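Bed linens: changes to laundering and storage at Barkden

The December changeover at the Barkden guest rooms gave us a chance to review how sheets are washed, dried and stored. The notes below replace the linen page in the Prendov housekeeping binder. Towels and blankets are not covered and stay on the old schedule.

Most of the early wear we recorded came from drying. Cotton flat sheets left in the dryer after they had reached normal moisture content showed thinning along the hems and at the center fold. The old setting was a timed cycle on high. The new setting is sensor dry on medium, with the load taken out while the hems still feel slightly damp. Hems are four layers thick and lag behind the body of the sheet, so a dry hem means the rest is overdried.

Wash temperature is now warm for colored sheets and hot for white. Dyed cotton, the pinks and reds in particular, should be washed alone for the first 2 cycles. Detergent is measured by weight of dry load. Overdosing leaves residue that makes the cloth stiff, and the usual response, fabric softener, coats the fiber and cuts absorbency. Softener has been taken off the supply list. If a load comes out stiff, run it again on warm with no detergent before doing anything else.

Spin speed for full loads is 900 rpm. The higher setting saves a few minutes in the dryer but sets creases into percale that the iron then has to take out. Fitted sheets should go in unfolded, with no more than one per small load, as the elastic corners trap smaller items and keep them wet.
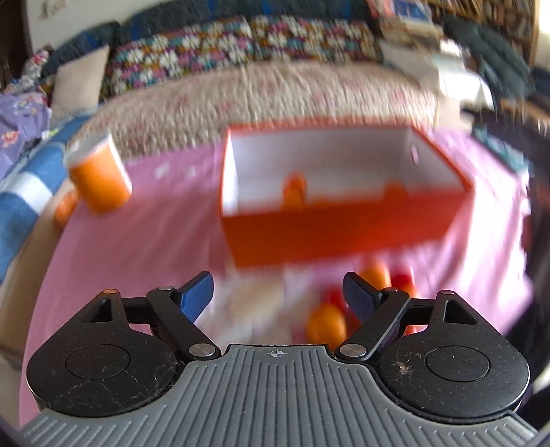 HOUSEKEEPING AND SUPPLIES

Replacement stock comes from Ristance in two weaves. Percale at 300 thread count remains the standard for all rooms. Sateen was tried on the upper floor and snagged more often, mainly at the foot of the bed, and will not be reordered. Existing sateen sets can be used until they fail inspection.

Inspection is done at folding. Hold the sheet up to a window and check the center third. Visible thinning, a broken hem stitch longer than a finger width, or any hole moves the sheet to the repair shelf. Hems can be restitched once. A second failure on the same hem sends the sheet to rags.

Storage is by room size, folded edge out, with the newest washed set at the bottom of the stack. This rotates the stock without a written log. Shelves should be lined with plain cotton — bare pine marks white cloth over a season — and closets left open for an hour after restocking. Plastic bags are for transport only.

The Yoon press in the basement laundry has a new pad and runs hotter than before. Use the cotton setting for percale and one step lower for sateen. Allow 13 minutes for warm-up. Pillowcases go through closed end first, which keeps air from ballooning the seam.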